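How to Score a Fight at Home Without Fooling Yourself

Every close decision brings out the same crowd, yelling robbery before the ring announcer has put the microphone down. Ask any of them for a card, round by round, and you'll get a blank look. They had a feeling, and the feeling was that their guy won. I've had that feeling too. I don't trust it anymore, and after you've kept cards for a while I doubt you will either.

You need a pen, paper and a fight you haven't read about. A pencil is a bad idea. If you can erase round 3 after you've seen round 9, you will.

Set up the card before the first bell

Draw three columns: round number, red corner, blue corner. Leave a wide margin on the right for notes. Don't add a running total. I know the TV graphic has one, and that's my problem with it. Once you know your guy is two rounds down, you start finding reasons to give him the next one. Add it up when the last bell rings.

There are apps for this. I used one called Drondgate for a few months, and it insisted on showing me how "the community" had scored the round before I'd entered mine. You may as well ask the guy on the next barstool. Paper is fine.

Turn off the sound

This is the step people skip and the one that matters most. Commentators fall in love with a story by the second round. If the story is that the champion looks old, every jab he lands is "just a touch" and every jab he eats is "starting to tell." The crowd is worse. A hometown crowd will roar for punches that landed on a glove.

Don't take my word for it. Pick an old fight, score it with the sound up, put the card in a drawer for a month, then score it again on mute. I did this with Irura against Amato, an eight-rounder from the Warndale cards that a friend had on disc. With sound, I had Irura winning six rounds. On mute I had it 4-4. Same punches, same chair.
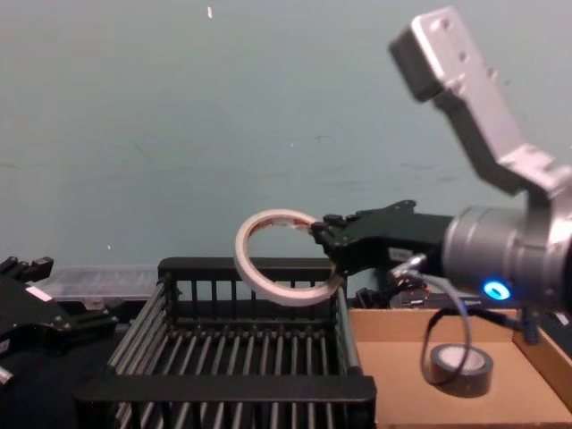 Judge the round you just saw

You give 10 points to the fighter who won the round and usually 9 to the one who lost it. A knockdown normally makes it 10-8. Two knockdowns normally makes it 10-7. Point deductions come off afterward, so write down the round first and take the point away second.

Most places score on some version of four things: clean punching, effective aggression, defense, and ring generalship. In my opinion the last one is where bad scoring goes to hide. If somebody tells you a fighter won a round on generalship, ask what he did with it. Walking forward isn't effective if you're walking into right hands. Backing up isn't defense if you get hit the whole way to the ropes.

So I start with clean punches and stay there unless I can't split them. Who landed the harder, cleaner shots? If I have an answer, I write 10-9 and look up for the next round. I only go to the other three when I really can't say, which happens maybe twice in a good fight.

Write your score in the minute between rounds. Before the replay, if you can. Replays are picked by somebody in a truck who wants the exciting punch, and the exciting punch may be the only one that fighter landed.

What to put in the margin

Keep it short. Mine look like "R body, B busy, nothing" or "close, R last 30 sec." Put a C next to any round you could have given the other way. At the end, count the Cs. If there are four of them and your guy lost by two points, you don't have a robbery. You have a close fight you didn't like.

And watch out for the last 30 seconds. Fighters know judges remember them. A flurry at the bell counts for what landed in it and no more.

About punch stats

I don't use them while scoring. Someone is sitting there pressing buttons, at full speed, from one angle, and we treat the result like a lab test. Say the screen tells you one man landed 88 and the other 32. Fine, he probably won the fight. Did he win round 5? Nobody scores a fight by the total, and a man can bury his opponent in three rounds and lose the other seven by a hair.

Check yourself

After a dozen fights, compare your cards with the official ones. You aren't trying to match. The judges sit on different sides of the ring and don't match each other. What you're looking for is a lean. Fulvio Rinaldi, who taught me to keep a card, went through a whole shoebox of his and found he gave nearly every C round to the taller man. He'd been scoring fights since March of the year he left school and had no idea. Mine was worse: I favor southpaws.

Comments (4)

jabfirst
Tried the mute thing last night. Hated it, then looked at my card and had to admit I'd have gone the other way with the sound on.

Corner Stool
Disagree on pressure. If a guy makes the other one run for twelve rounds that has to be worth something. You basically score like an amateur judge.

tk_weldon
What do you do with an even round? 10-10 or always pick somebody?

Reply from author
Pick somebody and put a C on it. I've allowed myself a 10-10 maybe once and I still think I was being lazy.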